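The Tote Bag Amnesty: A Report From the Back of the Closet

The summer swap is over, the folding tables are back in the basement, and it falls to me to report on the tote bags.

For those who missed the last newsletter, the Kororbridge Tenants' Association asked residents to bring down any canvas bags they no longer wanted, so that neighbors who did want one could take one. The flaw in this plan became clear inside the first hour. Everybody in the building had come to drop off. By noon we had 33 bags on the lobby bench and exactly one person browsing, and she was waiting for the elevator.

I am in no position to judge. I brought four of my own, and I live alone. One came free with a magazine I have since canceled. Another says Badora on it in large letters, and I have never learned whether Badora is a bakery, a band or a town. I carried it for six years and was once greeted very warmly by a stranger on the strength of it.

Fouad Farah on the second floor agreed to store the leftovers until the fall swap in September, on the condition that they arrive folded. He was firm on this. Fouad's hall closet is a thing of beauty, and he did not want what he called "a bag of bags" anywhere near it. I said that a bag of bags was how every household on earth did it. He said that explained a lot about the earth.

So I spent two evenings learning to fold tote bags, a skill I had assumed I was born with.
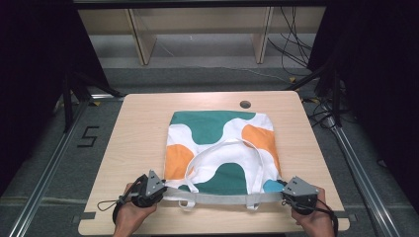 The body of a tote is no trouble at all. It's a square of canvas, and a square of canvas will do more or less what you ask. The handles are where the evening goes. Lay a bag out as smooth as you like, even a cheerful one with teal and orange blobs all over the white, and you can have one strap pulled straight along the open edge while the other sprawls up over the front in a long loop with a twist in it. Straighten that one and the first goes slack. I have had similar experiences with fitted sheets and with my brother's children.

After a good deal of muttering, I arrived at the following. Put the bag flat on a table with the opening toward you. Smooth the canvas from the middle out, and pay attention to the bottom corners, where old receipts like to gather. Take the handles one at a time, untwist them, and lay both up over the front so that they stay inside the outline of the bag. Fold one side in by a third, then the other side over it. You now have a long strip with the straps trapped inside. Fold the strip up from the bottom until it is about the size of a paperback, and tuck the last bit into the opening if there is enough opening left to tuck into.

Bags with a wide gusset need the gusset pushed in first. Bags with a zipper can go to somebody else's closet. Bags with a stiff plastic board in the bottom should have the board taken out, and if you then lose the board, you will find you don't miss it.

Alžběta Tóth in 4C rolls hers. She rolls them tight, winds the handles around the outside, and stands them up in a shoebox like so many cigars. It takes her ten seconds a bag and I have chosen not to mention it to Fouad, who considers the matter closed.

A word on washing, as several of you asked. Some of the donated bags had clearly carried leeks. Cold water, inside out, and hang them up by the bottom hem so the handles don't dry in a knot. Printed ones will fade a little. Plain canvas may come out shorter than it went in, and I'm told there is nothing to be done about this except to buy shorter groceries.

The final tally: two bags found new homes, both of them with me. One is a very good blue one with an inside pocket. I needed it to carry the others upstairs.

Fouad's closet now holds the rest, in four stacks, spines out. Anyone who would like a bag before the fall swap may knock on his door at a reasonable hour. Please take more than one. If you open one to look at it, he will expect you to fold it again before you leave, and he will watch.

Still unclaimed from the lobby bench: a child's raincoat, a Ullitz thermos without its lid, and a lid that does not fit it.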